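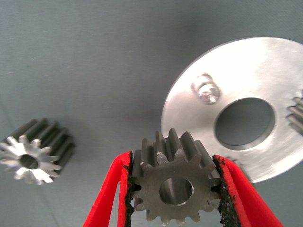
Allent sets out gear assembly plan and opens call for equipment quotes

July 2018 – Gearbox maker Allent is to put two-arm robot cells into its Fultby works and has asked suppliers to quote for the first of them. The work in question is small: picking up metal spur gears with a gripper and setting them out on a round plate with a hole in the middle.

The company has approved a first stage of 18 cells. Quotes should cover arms, grippers, cabling, installation and 30 days of support on site. Spare gripper fingers and pads must be priced separately, as a yearly cost.

Allent expects the cells to handle nearly 4000 gears a week once all are running. Training for 40 assembly staff is paid for from a separate budget and should be left out of quotes.

Correa, which is advising on the purchase, will check each offer against the same list of parts. Suppliers may quote for leasing as well as outright sale – both prices should be given for the full term.
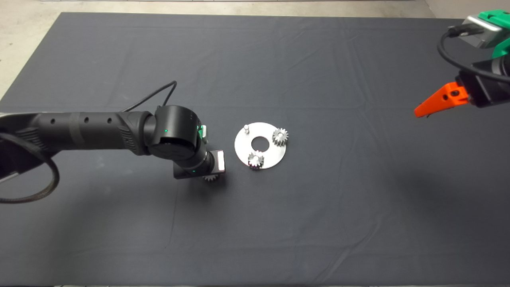 NOTES FOR SUPPLIERS

Quotes must reach the Fultby office by the end of October. Late offers will not be read. The second stage, at the Pokovmont site, has no budget yet and should not be included.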